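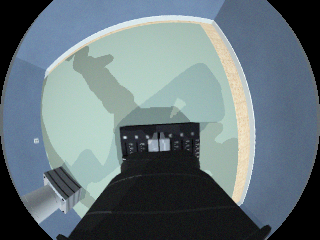 Right, so teaching by remote control. When I first sat down at the Lernham rig I thought, how hard can it be, I've played video games! Then you get the wrist view and all you've got is two pale finger pads, a big green table bending away at the edges and the arm's own shadow lying across it. I steered by that shadow for ages (don't tell Ikora, they wrote the guide).

Pause here, let people have a proper look.

Next bit, the numbers. We kept 405 runs out of 435, and the ones we threw out were mostly me dithering. A good run takes me around 2 minutes, and I still hold my breath on the way down.
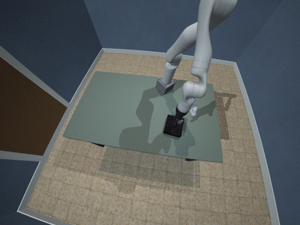

Simulated arm over the black box with the buttons, room view.

Ask who'd rather drive from this view. Hands up! Then on to the Kabbaj slides.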